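Music News | Metal & Punk
3 min read

GASTARI ARE BACK WITH "SOSO," AND YES, IT'S LOUD

8/18/24 - Hi everyone, Rima Saab here, bass player and the person who ends up writing these things. I'm very happy to tell you that Gastari have a new album. It's called "Soso," it has 15 songs on it, and you can get it today on cassette, on vinyl and as a download from our own page.

If you've never heard of us, we're a crossover thrash band from Gilmont. We play fast, we don't do solos longer than they need to be, and we have one slow song per record (this time it's "Ferry Weather," track nine, and it's my favorite thing we've ever done!). People who bought our first tape will know most of that already. They'll also know the tape sounded like it was recorded inside a washing machine, and I'm pleased to say the new one only sounds like that in places.

We made "Soso" in April with Fatima Sibiya, who also sings lead on two of the songs and yells in the back of pretty much all the others. Fatima had us play everything live in one room, drums and all, and she wouldn't let me fix my bass parts afterward. I complained a lot. Then I heard the mix of "Landlord Special" and stopped complaining. The whole album runs 58 minutes, and that's long for this kind of music, I know, but we couldn't agree on what to cut and the fight about it was getting worse than the fight about the band name. 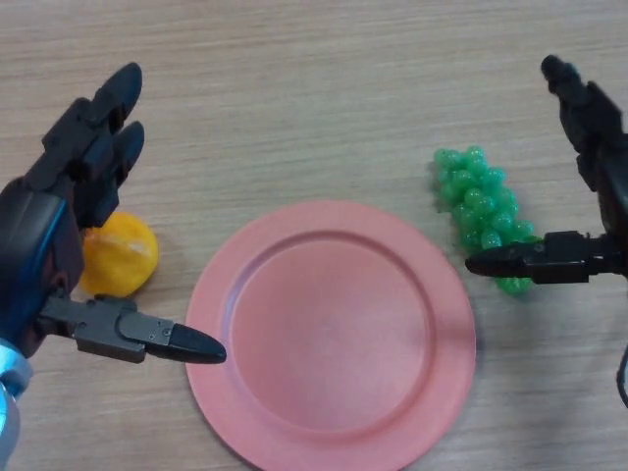
Lemon, grapes and a pink plate.

The lyrics are mostly about work, rent and the bus. "3292" is named after the number on my old time card, and it's the first song we wrote for this record, back when we still had another drummer. "Cold Side of the Street" is older than that and goes all the way back to our demo days, but we sped it up and gave it a proper ending. The last track is a cover that our parents will recognize and won't like.

There are 118 copies of the vinyl. That's what we could pay for, so please don't write to me about a second pressing yet - ask me again when the first one is gone. The cassette comes with a folded lyric sheet, typed by me, typos included.

We're playing the whole thing start to finish at the MacDonald, our usual place in Gilmont, with Fatima joining us for her two songs. Doors are at seven, all ages, pay at the door. Bring earplugs, or grab a pair from the merch table!

Writers, radio folks and people with zines: if you want a download for review or you'd like to talk to one of us, send a message through the band page and put "Soso" in the subject line. I answer those myself, usually on my lunch break.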